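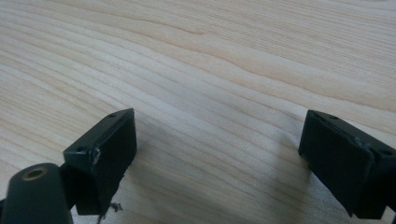 Tables at Heltmont: the pale top

Heltmont is a shared workroom in Oltow, used for sewing, model making, paper crafts and the odd repair. This page is about the main work table, and mostly about its top. It replaced a dark painted one which had been in use for years and had become hard to keep clean. The notes were put together in April and have been added to when there was something to add.

The wood

The top is a pale blond wood with a fine grain. The bands are cream, beige and a slightly darker tan, and they run in long, gentle waves. In places they spread out wide and in others they draw in close together. A few of the wider bands have a faint peach tint.

We looked at several samples before choosing. The darker ones hid marks better, but black thread and small dark screws were very hard to find on them. On the pale wood most things we use show up well. White cotton is the exception, and anyone sewing with it tends to put down a sheet of coloured card first.

The finish

It is smooth and matt. We asked for no shine because the old table reflected the window in the afternoons, and people kept moving their chairs to get away from it. Soft light still brightens the surface and makes the grain look paler. In shadow the same wood looks greyer. If you are matching paint or fabric, take the piece over to the window before deciding.

The oil is from the Plemora range, in the clear matt version. It went on in 3 thin coats, with a night between each. The first coat brought the tan lines up a little and the later ones made hardly any difference to the colour. There was a smell for a couple of days, so we kept the windows open and used the small room.

Size and cost

The table is 102 cm from front to back. That is wide enough for two people to work opposite each other with their things spread out, and you can still reach the middle without standing up. The old one was narrower, and cutting mats used to hang over the side.

The top came from Munshi, who cut it and brought it to the door. It cost £373 including delivery. The legs are the ones from the old table, sanded and painted again – they were sound and there was no point in buying more.

Everyday cleaning

Wipe it with a damp cloth and then a dry one, going along the grain. The spray cleaner under the sink is for the worktop in the kitchen corner and should stay there. It left a dull patch on one of our samples, which we kept as a reminder and now use as a doorstop.

Fluff and thread are easy to see against the pale surface. Use the soft brush on the hook by the door. Sticky tape will also lift short fibres, but please don't leave pieces of it stuck to the wood overnight.

Marks and spills

Water is fine if it is wiped up within 10 minutes or so. Tea takes more rubbing. Ink should be reported on the sheet by the door so that it can be dealt with before it sinks in. Please don't try to sand it out yourself. A small sanded area will take the oil differently and be more noticeable than the stain was.

Pencil comes off with an ordinary white eraser. Chalk brushes away, apart from the blue, which needs a damp cloth.

Always use a mat for cutting. There are large mats in the rack and smaller ones in the drawer. Anything hot goes on the cork squares – this includes the iron, the glue gun and mugs.

Dragging things

Lift boxes and machines instead of sliding them. The sewing machines have rubber feet which can leave grey lines, and the metal toolboxes are worse. There is a folded blanket on the lower shelf for anything too heavy to place neatly.

Re-oiling

We plan to oil the top again once a year, in the spring, when the room can be aired. The table will be out of use for two nights and the dates will go up on the board beforehand. Anyone who would like to help should bring old clothes and a lint-free cloth. Gloves are in the cupboard, left-hand side.

The leftover oil is on the top shelf with its lid taped down. There is enough for one more coat.

Contact Heltmont, Oltow | © Heltmont workroom | Back to top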